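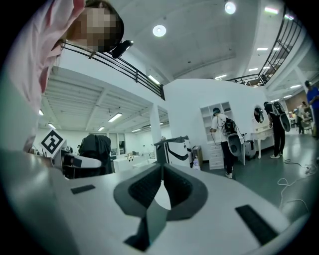

Backpacks on, grippers in hand: a working session with handheld grippers, between the shelving and the vanity table.

My grandmother ironed pillowcases on Friday evenings, and she ironed them while talking on the phone, watching the stove and telling me to get my feet off the couch. I have been thinking about her a good deal this November, because I have spent much of the month asking engineers when a machine will be able to do even one of those things in a house it has never been in before. Their answers were friendly and long, and none of them came with a year attached.

The place I kept going back to was Grunport, where a company called Wirnolby is trying to teach chores to robots by having people do the chores first. The people wear backpacks, wired in some cases to the gripper they carry, and they open, lift, fold and put away using only two stubby fingers with rubber pads. You would think this would be easy for a grown adult (I certainly did!), and then you try to pick up a sock. I chased mine across a tabletop for what felt like the better part of a morning, and when I finally had it, I had also picked up a corner of the tablecloth.

"Everybody is humbled by the sock," said Érica Bastos, who runs the sessions and has the patience of a kindergarten teacher. "Your own fingers feel the edge of the cloth and slide under it before you've had a thought about it. Take that away and you have to plan."

The planning is what she is after. Every good attempt goes into a pile that a robot arm will later learn from, and the pile has to be big. For folding a hand towel, Bastos likes to have 2000 attempts, done by many different people on many different surfaces, before she will let anyone get excited. Putting a cup on a shelf needs fewer. Making a bed she would rather not discuss before lunch.

So how is it going? On the towel, pretty well. In the last round of tests I was shown numbers for, the arm folded 170 towels and had to be rescued on 33 of them, mostly when two had stuck together in the stack. It took 37 seconds on a good one. I fold a towel in about the time it takes to say so, though mine come out crooked and the arm's do not, and I will admit to some envy on that point.

The shop floor is further along, as you might expect. At the Clonurthorpe plant, where Sivakumar makes drawer runners and hinges, a pair of arms packs small parts into cartons all through the night shift, and the crew has stopped looking up at them. But those cartons arrive the same way every time, under the same lights, and nobody's bathrobe is ever lying on top. When a supplier changed the tape on the boxes last spring, the line stopped for most of a day while people packed by hand.

A home changes its tape every hour. The chair moves, the dog moves, a child leaves a wet swimsuit in the drawer where the spoons go. Bastos keeps a vanity table and cubby shelves among her furniture for that reason, and she has the team swap things around between sessions so that the learning doesn't settle too comfortably on one arrangement.

I asked her what she would buy if a chore machine went on sale tomorrow. She thought about it all the way down the stairs and said she'd take one that emptied the dishwasher, slowly, while she was at work, and she wouldn't mind if it left the odd lid on the counter for her to deal with. The ironing she plans to go on doing herself, with the radio on.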